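Jesent cell

The Jesent cell is a two-armed tabletop work cell used for handling soft goods such as cushions, cloths and covers. It was built in the Palacios workshop by Hugo Vidal and Macarena Alcaraz, and its upkeep is set out in a handbook known as the Proretti notes. The cell is small enough to stand on a bench, and most of its care can be carried out by one person with hand tools.
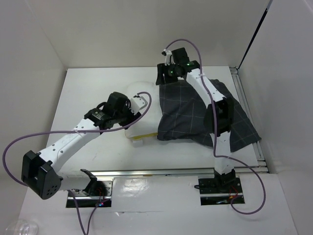
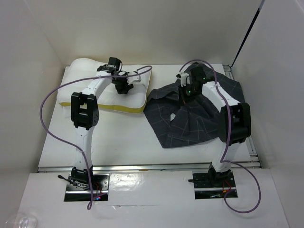 The two arms of the cell with a cushion and a checked cloth on the work surface.

Layout

The arms are mounted side by side at the front of a white rectangular work surface and reach away from the operator. Plain, pale walls close the back and both sides. A metal rail runs along the front edge of the surface and a second follows the right-hand edge. Each arm stands on its own dark base plate and has white links, black joints and a gripper at the wrist.

The left and right arms are built to the same pattern but are not treated as interchangeable. Each has its own calibration file, and the files are stored under the serial number of the arm. An arm that is moved to the other plate must be calibrated again before use.

Cabling

A purple cable serves each arm, running from the gripper end down to the base in wide loops. The loops are left large on purpose. In the first version of the cell the cables were tied close to the links along their whole length, and the left one failed at the elbow after 107 hours of running. Vidal's repair used a longer cable and fewer ties, and the right arm was changed to match the following November.

Cables are checked with the power off. The arm is moved by hand through its full reach while the other hand follows the cable, feeling for a tight spot. A tie that has slid along the link is cut off and replaced, as pushing it back tends to mark the sheath. The loop near the base should not be able to drop beneath the plate or catch on the front rail when the arm folds back. Connectors at the gripper end are pressed home at the start of each day.

Smaller wires at the base are left alone unless a fault has been traced to them. The notes ask for a photograph before any of these is unplugged.

Setting the grippers

The fingers are set with the arm powered and held still above the work surface. They are closed on a strip of card and the closing force is raised in small steps until the card can no longer be pulled out with a light tug. For thick items such as cushions the setting is then left as it is. For thin cloth it is lowered again by one step, otherwise the fingers tend to trap a fold and drag the whole piece.

Finger height is set afterwards. The tips should come down far enough to pick up a single layer of cloth lying flat, without pressing into the surface. Alcaraz's method is to lay a sheet of paper under the fingers and lower the arm until the paper just begins to drag. The height is taken at two points, one near the back wall and one near the front rail, and the lower reading is discarded.

Fingers are wiped with a damp cloth once a week. Lint collects in the finger joints and shows up first as a slow or uneven close. It is removed with a soft brush. Compressed air is not used, as it drives the fibres further in.

Joints and fastenings

The screws along the links are checked after every 800 cycles. A cycle is counted as one complete pick and release by either arm. Those nearest the elbow work loose most often. The base fastenings are checked at the same time by gripping the lower link and rocking it gently. Any movement felt at the plate means the arm must be taken off, the plate tightened and the calibration repeated.

Elbow joints are not opened in the workshop. A joint that clicks, runs hot or drops when power is cut is removed whole and exchanged. The longest recorded life of an elbow in the cell is 3156 cycles, on the left arm. The right elbow has been exchanged only once, following a collision with the side wall.

Work surface

Cloth catches easily on raised edges, so the surface and the rails are run over with a bare hand before a session. Coverings that have begun to lift are pressed flat or renewed. Items may overhang the side rail while work is going on but should be drawn clear of it before an arm is sent to its rest position.

Records

Early maintenance was written up in a paper book. The entries were moved to Clistum, the workshop's fault log, on 2021-07-30. Each entry gives the arm, the joint or part, the cycle count and the initials of the person who did the work. Calibration files are kept separately and are not deleted when an arm is exchanged.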